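Bukulia Open Day: Pan and Tray Demo
README for the shared folder
28 Apr 2022
By Oratile Jacobs
Print | E-mail

# Bukulia Open Day Demo

Everything we recorded while visitors were in the building is in this folder, along with the notes we wish we'd had before we started! If you came by the Motwood workshop and asked for a copy, welcome. If you didn't, the short version is that we ran a robot arm on a tabletop task called Bukulia and let people pick the next move.

## What the demo does

The job is pretend breakfast. There is a pan, a tray and a soft toy pancake, and the arm is told which one the pancake should go to. Visitors chose the target and the starting spot. Dumisani Du Plessis ran the arm and I kept the log, which is why the spelling in it is mine.

Soft things are a lot of fun to work with (and a lot of trouble). A block sits in the fingers the same way every time, but foam folds, sags and bulges out on whichever side it likes. We picked the pancake for that reason and I would pick it again tomorrow.

## The table

The surface is divided up with blue tape. Visitors named a cell and we started from there. The tape was laid by hand, so please don't use the lines as a ruler. They wander a bit, and the cells are only there so two people can talk about the same patch of table.

The wrist camera looks down past the fingers, and you get used to the view quickly. With a pancake in the grip, it covers a good piece of the middle.

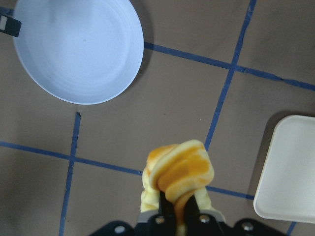
Yee-man Kao wrote to us after the visit: I loved it, but I kept wanting a second camera from the side. When the foam hangs down over the fingers, how does anyone judge how far it is from the table? I'd trust the wrist view for left and right and not much else.

Fair point, and we agree. Height is the weak part of this set. There is no side view in the folder. We want one for the next session in May, if Ohemaa Sowah can spare us the tripod.

## What's in the folder

We kept 60 runs. In 30 of them the visitor asked for the pan, and in the other 30 the tray. Two more were dropped when the log and the video didn't match, and I'd rather leave those out than guess.

- `runs/` has one folder per run, with the wrist video and the arm positions
- `log.csv` has the start cell, the target and whatever the visitor typed in the comment box
- `stills/` has single pictures pulled from the wrist video
- `bumix_settings.txt` is the settings file from Bumix, the program we use to drive the arm

The comment column is my favorite thing in here. People had real opinions about where a pancake belongs! We left the wording alone apart from taking out names.

## Looking at the grip

If you only have a few minutes, go through the stills and compare how the foam sits. Look at where the fingers squeeze it and where the pale parts hang down on each side — the orange top can face quite different ways from one picture to the next. I could do this all afternoon. 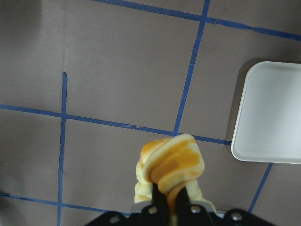
## Using the files

Go ahead and use them for class projects, practice or your own demos. Start with `log.csv` and pick a few runs before copying the whole folder. Please don't treat it as a test of how good the arm is. The starting spots came from whoever was standing at the table, and some cells were far more popular than others.

Questions go to Lizelle Mathebula at the Motwood desk. Corrections to the log come to me.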